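Paracha Building, common areas
Monthly safety walk-through, September
Walked by: Noreen Tanoli
Reviewed by: Kaan Dönmez
Copy to: Nelly Cuervo (leasing), Dineo Matlala (Panach, cleaning contract)

Marks used: OK, FIX (goes on the work order list), WATCH (look again next month), N/A.

ENTRANCES AND LOBBY

1. Front doors open fully and close without slamming — OK
Closer on the left leaf was adjusted in the spring and has held.

2. Entry mats flat, edges not curling — FIX
The inner mat has a lifted corner on the mailroom side. I taped it down. Tape is not a repair. Dineo has asked Panach for a replacement.

3. Floor free of trip hazards — OK

4. Wet floor signs on hand — WATCH
One sign has a cracked hinge and will not stay open on its own.

5. Lobby lighting — OK
All fixtures working at 7 a.m. and again after dark.

STAIRWELLS

6. Handrails tight, both sides — FIX
East stair, second landing: the bracket nearest the door moves when you lean on it. The screws turn but do not bite. Needs a longer anchor. This was marked WATCH last month and should have been FIX.

7. Treads and nosings — OK
Some wear on the west stair between ground and second. Still has grip.

8. Nothing stored in stairwells — FIX
A stroller and two flattened boxes under the east stair. Left a note. Kulsoom Hayat on the third floor says the stroller is hers and she will take it upstairs. The boxes went to recycling.

9. Stair doors self-close and latch — OK
The ground floor west door needs a few inches of swing to latch. If it is let go gently it can rest against the strike. Tell people to let it close by itself.

FIRE SAFETY

10. Extinguishers in place, gauge in the green, tag current — OK
All 9 checked. The one by the laundry room was hanging behind a coat again. Coat moved to the hook across the hall.

11. Exit signs lit — FIX
Rear corridor sign is out. It comes on with the test button, so the battery is fine and the fault is probably in the lamp or the feed. Electrician to look.

12. Emergency lights, push-button test — OK
Tested for 40 seconds each. The 90-minute test is not part of this walk.

13. Alarm panel shows normal — OK

LAUNDRY AND UTILITY ROOMS

14. Dryer lint screens clean — OK

15. Dryer vent duct connected — WATCH
Dryer 2 has been pushed back against the wall and the duct is squeezed. I pulled it forward. Please leave a hand's width behind it.

16. Water meter reading and visible leaks — OK
The meter room was dry. Usage for the month was 1,302 against 1,380 the month before, so whatever was running in August has likely been dealt with.

17. Chemicals labeled and on the shelf — FIX
One spray bottle with no label. Emptied and thrown out. Panach staff have been reminded.

WALLS, PANELS AND TRIM

18. Wall panels secure, no loose edges or sharp corners — OK
Pressed along the joints at shoulder and knee height. No movement and no rattle.

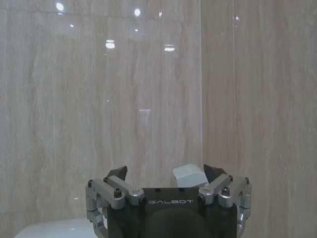
19. Corner guards — WATCH
The guard by the freight entrance has a split at the bottom. It does not catch on clothing yet. Dasholm quoted for a metal one last year and Kaan is looking for the email.

20. Baseboards — OK
One short length outside the mailroom was glued back in August.

OUTSIDE

21. Walkways level — FIX
The slab at the bike rack has risen again on the tree side. Paint the edge yellow now, grind it before the first frost.

22. Trash enclosure gate — OK
New latch from Wunex works, though it is stiff in the morning.

23. Exterior lights — OK

COMMENTS FROM REVIEW (K.D.)

Item 6 is first. I would like the bracket done this week, and the stair can stay open with a note at the landing until then.
Item 11: electrician is booked. Noreen will meet him at the rear door at 8:30 a.m. and show him the panel.
Item 21: we have paint in the utility room. Check that it is the exterior kind before opening it.
Items 4, 15 and 19 carry over to the October sheet. Please copy the notes across in full — last time only the item numbers made it.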